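3.2 Cell layout and upkeep of the hand
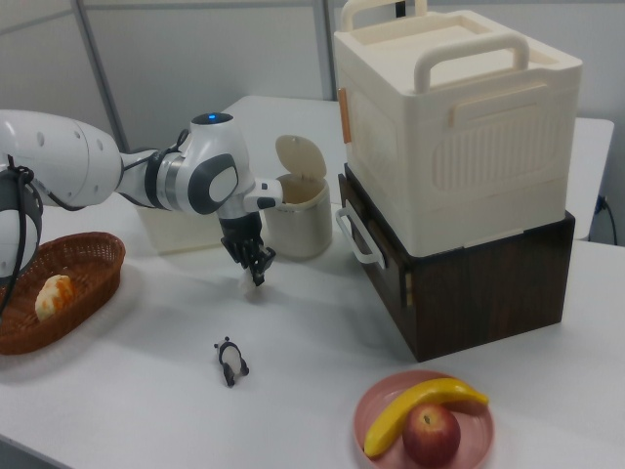
Figure 3. The tabletop cell with the arm and multi-fingered hand over the work surface. The small bin with the hinged lid stands behind the hand; the stacked containers are to the right.

The cell, which we call Trotora, is built round a single arm and a multi-fingered hand. It stands against a partition wall, and the arm reaches in over the table from one side. The table height is fixed. All positions are given in the base coordinates of the arm, and the origin is checked at the start of each working day by bringing the wrist down to a reference pin.

Objects are drawn from a pool of 35 household items and toys. The set on the table in Figure 3 includes a banana and an apple on a pink plate, bread in a wicker basket and a small panda figurine. Objects are put down by hand between trials, without a template, so that the approach path is planned afresh each time. The bin and the larger containers are treated by the planner as fixed obstacles. If one of them is moved, the obstacle map must be rebuilt before the arm is enabled.

Most of the upkeep concerns the hand. During early trials the fingers drifted from their commanded angles, and the error grew over a session. We traced this to slack in the finger tendons. The procedure drawn up by Haiyan Luo is now followed after every 1000 grasps. The arm is parked with the hand pointing down, drive power is removed, and each finger is moved through its full range by hand to feel for grit or uneven drag. The tendons are then set to equal tension, power is restored, and the closing sequence is run 16 times with no load. A finger that misses its end position by more than 4 degrees is taken off and its tendon replaced.

Cables are a second source of faults. The cable run along the arm needs enough slack for full wrist rotation, but a loop that is too long can catch on tall objects. We set its length with the wrist at both limits of travel and mark the clamp position with paint. The clamps are inspected whenever the hand is removed – a slipped clamp caused two of the stoppages listed in Section 5.

The control software, Soter, logs motor current for every joint. A slow rise in current at one finger has been a useful early sign of wear, and the tendon on that finger is checked at the next break between sessions. Wrist joint currents showed no comparable trend during the study.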